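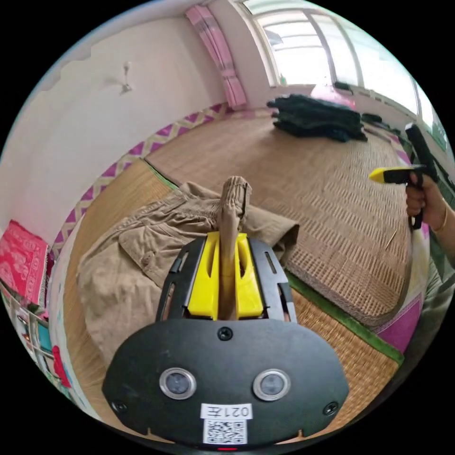
Pinching a rolled end of khaki cloth, with the second gripper coming in from the right.

Folding trousers with a pair of home-built grippers

I started building handheld grippers in our shared workshop because I wanted to teach a small two-arm robot to fold laundry, and I figured I should learn to do it with two fingers myself first (harder than it sounds!). If you have put together the Skamia pair from my earlier page, you're ready for cloth.

Step 1. Set up. Spread a woven mat on a bed or the floor and let in plenty of daylight. Wipe the lenses, then check that the jaws close evenly. Mine needed 5 turns on the center screw, but go by feel.

Step 2. Find the ends. One gripper takes the waist, the other takes a leg. 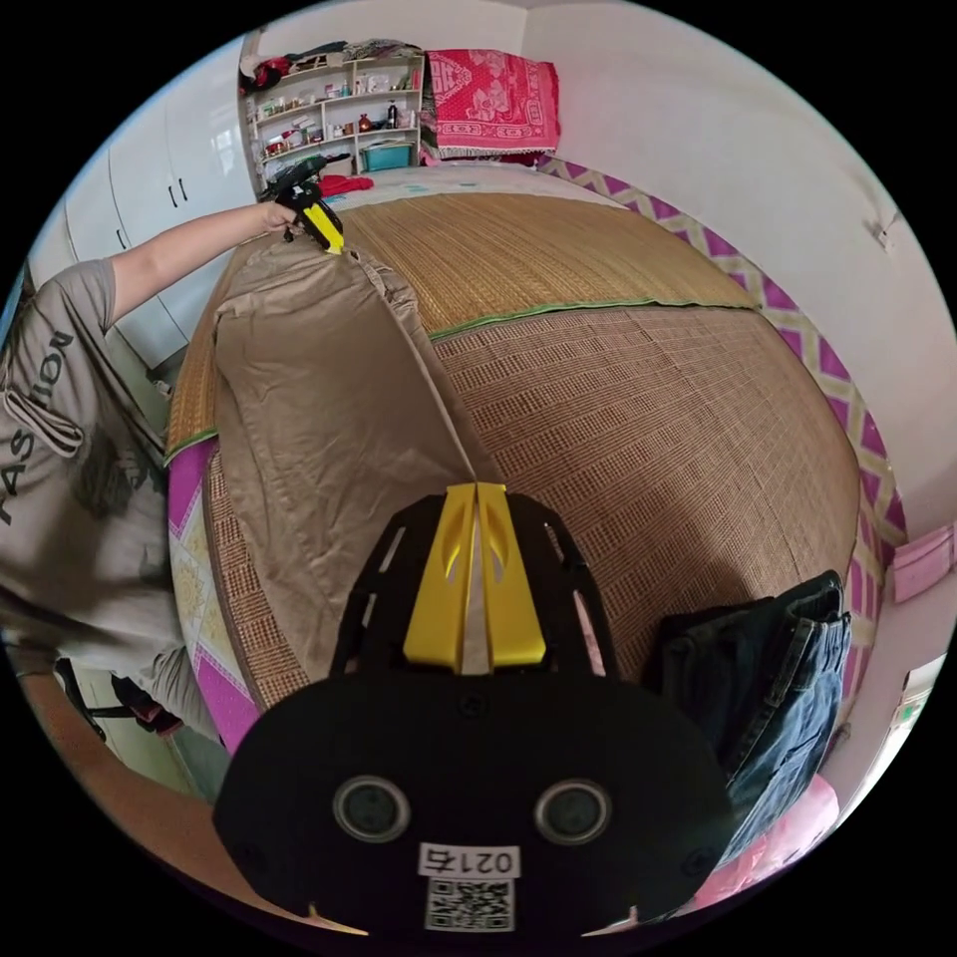 Keep the pull gentle and level. I used to tug like I was making a bed, and the cloth popped out of the jaws every time. Santino Lagos, who printed my first set of fingers, told me to close on a narrow fold and leave the rest alone, and he was right.

Step 3. Practice on elastic. Gathered cloth is thick and springy, so squeeze slowly and wait a moment before you lift.

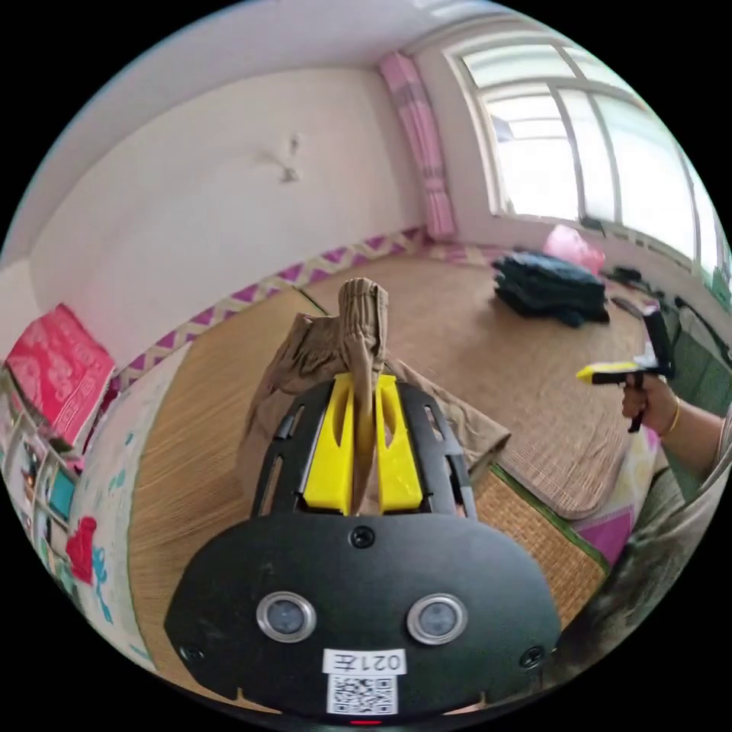 Step 4. Swap in the glove

Once the pistol grip feels natural, try the glove version on one hand. The bracket straps across the back, and your fingers can spread out over the fabric.

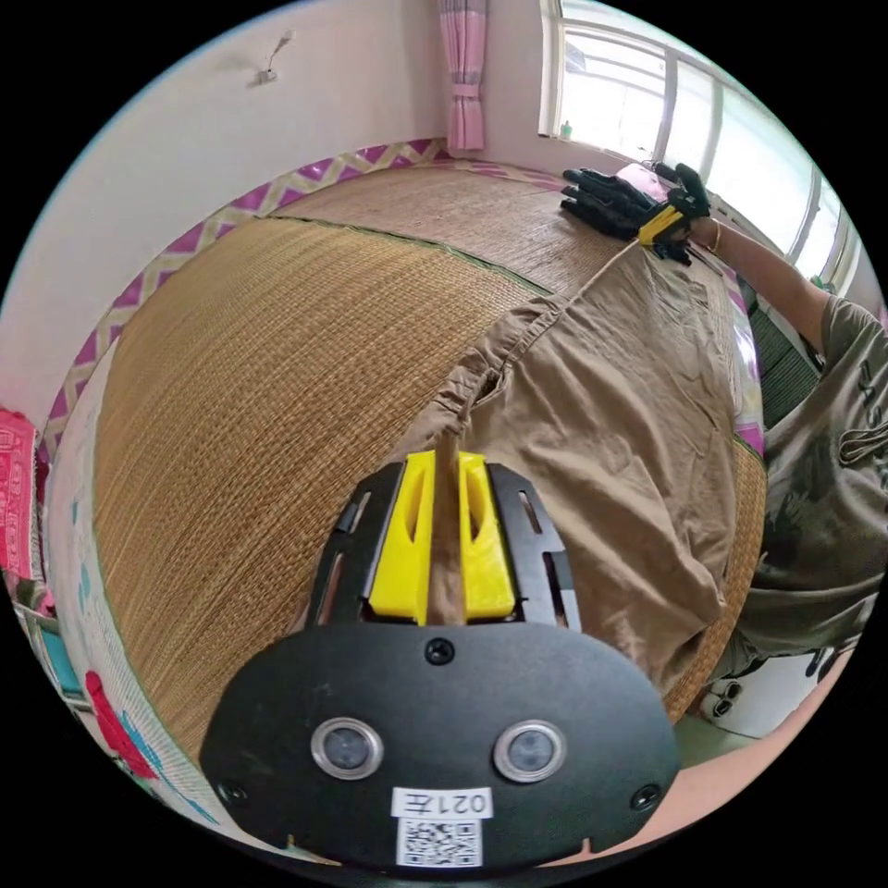 Go easy for the first 30 folds or so and rest your wrist when it asks. I saved nearly 200 tries before I trained anything, and I'm still glad I took the time. Wiring notes for the glove are on the Wurkura page.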